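Hestside Rental Building Opens Leasing for Second Phase

HESTSIDE - Leasing has opened for the second phase of Lengyel Court, a rental development on the east side of Hestside, the property's management office announced Sunday. The phase adds 100 studio and one-bedroom apartments to the site.
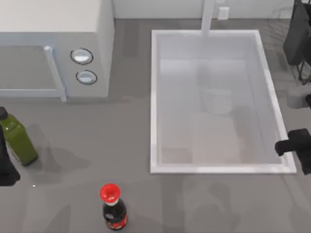
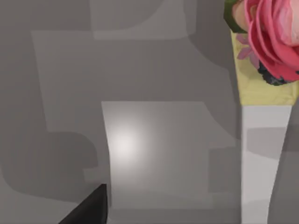

Renderings

Studios are listed from $1,656 per month, with water and trash collection included. Electricity and internet service are billed separately. One-bedroom rents will be posted in September, when the upper floors are released.

"Demand for smaller apartments in Hestside has remained steady, and most of our inquiries come from people who already work in the district," said Bence Kiss, leasing director for Lengyel Court. He said around 3 in 10 applicants for the first phase had moved from Herkden.

Applicants must provide proof of income and a reference from a current or previous landlord. Leases run for 12 months, and a security deposit equal to one month's rent is due at signing. Up to two pets are permitted per household, subject to a monthly fee.

The property is a short walk from the Stasidham bus line. Resident parking is available in the rear lot by permit, and a locked bicycle room is located on the ground floor.

Shahab Babaei, property manager, said tours are offered by appointment. Requests may be made through the leasing office, which closes at 5 p.m.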